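Kedlow Stool Catalogue: read me first

A listing file for the handmade stools, benches and odd little tables sold through Haverford. It holds 790 pieces by 52 makers, one row each. Myrtle Montoya typed most of it and would like that remembered.

Columns are maker, timber, seat height, finish, price and remarks. Heights are in centimetres. The 16 rows marked "knee high" came from a maker who doesn't own a tape measure, and we've left them alone. 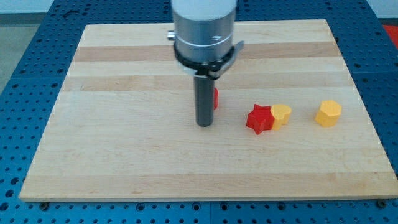 Maple board, glued strips, two tones.

"Antique" in the finish column means the seller said so. Femetti pieces are listed under Hona up to version 2, when the workshop changed its name and forgot to tell us. Search for both.

Prices are what was asked. What was paid is between the buyer and their spouse.

Corrections go to Marcus Tran, with the row number please. "The wobbly one" describes too many of them.

Last updated Sat 31 December.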